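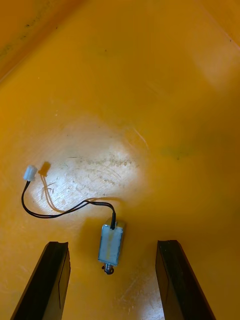
Cheap Parts, Big Claims: speaker notes
Nawal Radwan

Print this page | E-mail this page

OPENING (lights up, wait for the door)

Show of hands, who has bought a "smart" door lock? Keep them up if you still use it. Let people look at each other before moving on.

I sold these things until 2015, so I have been on the wrong side of this argument and was paid for it.

WHAT THE BOX SAYS

Read the Flimholm box aloud, slowly. "Total peace of mind." Ask what that means. Peace from what? It lists seven phone features before it mentions the bolt.

Then the Dekutell leaflet. It says "tested 700 times." A front door in a busy house gets through that in a few weeks. I wrote to ask if they meant 700 thousand. I got back a coupon.

WHAT IS INSIDE

Coil, plunger, spring, two wires. Power goes in, the plunger moves. Power goes off, the spring pushes it back. Doorbells have worked like this for generations. I have no quarrel with the part. I do have a quarrel with paying $400 for the app wrapped around it.

Don't get dragged into voltage here. If somebody asks, take it in the break.

THE BATTERY QUESTION

Makers love to quote battery life. Ask at what temperature. Ask how many openings a day. My own lock promised a year and was dead by January, with me on the step holding groceries.

Areeba Lodhi will object that her Hajji has never let her down. Fine, let her. Then ask where she keeps the spare key. (She told me. It's under a pot.)

THE "STUDY"

Trestatance says burglars avoid homes with smart locks. I read the thing twice. They asked their own customers whether they felt safer. Feeling safer after spending the money is what I'd expect from anyone.

WHAT I'D BUY

A decent deadbolt, long screws in the strike plate, a neighbor with a key. If you want the keypad for the kids, get one with a real keyhole as well.

Skip the insurance slide if we're past 2 o'clock.

Questions. Repeat each one into the mike, the back row can't hear.

Print this page | E-mail this page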